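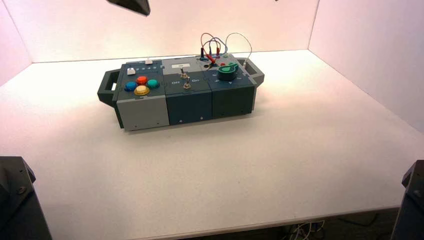 Flipping a switch, a progress report

Wednesday, November 23, 2022

My mother called on Sunday and asked what I'd been doing at work since summer. I told her I'd been teaching a robot to flip a light switch. There was a pause, and then she asked whether I was still seeing that nice dentist about my jaw.

It's a smaller switch than the one she was picturing, which makes it worse. The task board we use has buttons, sliders, a knob, a mess of patch cables and a couple of metal toggles. The buttons have been solved for ages. You point the arm at the red one, go down until something pushes back, and go home. A toggle wants you to arrive at the right spot, touch a lever thinner than a pencil, and push along an arc, and if you come in a hair too low you shove the whole board across the table like a bar tab.

Our first policy, which we called Willari for reasons lost to a whiteboard, learned the whole motion end to end from demonstrations. I drove most of them myself. It picked up my habits beautifully, including the one where I get near the lever and then dither. In a paper I'd call this "hesitation near contact." We ran 147 trials and it got the toggle in 62 of them. If you've done the division you can see why I didn't bring the number up with my mother. 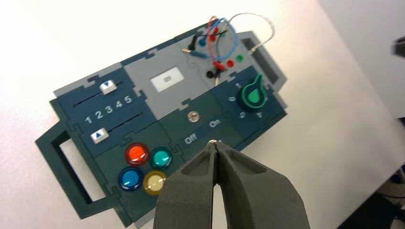
Fingertips down at the toggle. Most of the trouble lives in this last little bit.

So in November we split it. Xiaoqing Su had been saying for weeks that we were asking one network to do two jobs, and I had been nodding for weeks and not doing anything about it. Her version, Vovurel, has a first stage that only cares about getting the fingertips to a good starting pose, and a second stage that takes over close in and works from the wrist view. The second stage never sees the long approach. It has no opinion about the rest of the room.

The handoff was the part I expected to hate, and I did. Switch too early and the close-in stage is looking at a knob and wondering what you want from it. Switch too late and you've already hit something. I tried a fixed distance, which worked great until somebody turned the board a little. What we ended up with is a small classifier that looks at the wrist picture and says "close enough" or "keep going." It took an afternoon to train, after I'd spent most of a week on cleverer ideas.

Same count of trials, same board, same table: Vovurel missed 11. I reran the scoring script because I assumed I'd broken it. Then Xiaoqing reran it because she assumed I'd broken it too.
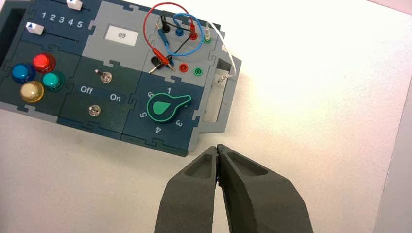
Fingers just short of the board, with the dial, the toggles and all that cable for company.

Before anyone gets excited, most of those misses were the same miss. The tips land beside the lever and the arm then completes a very graceful flip of nothing at all. I think the shiny metal is part of it. Under bright light the lever and the collar it sits in get hard to tell apart, at least for the network and sometimes for me. Agarwal, our labeling tool, has a mode for marking glare, and I've been going back through the wrist pictures with it in the evenings, which is the kind of social life this field offers.

Still to do: the 2 sliders, which need a steady push in a straight line and will probably want their own close-in stage. The knob. The cables I'm not discussing. I also want to try Vovurel with the board rotated a lot further than we've dared so far, once I find where I put the clamp.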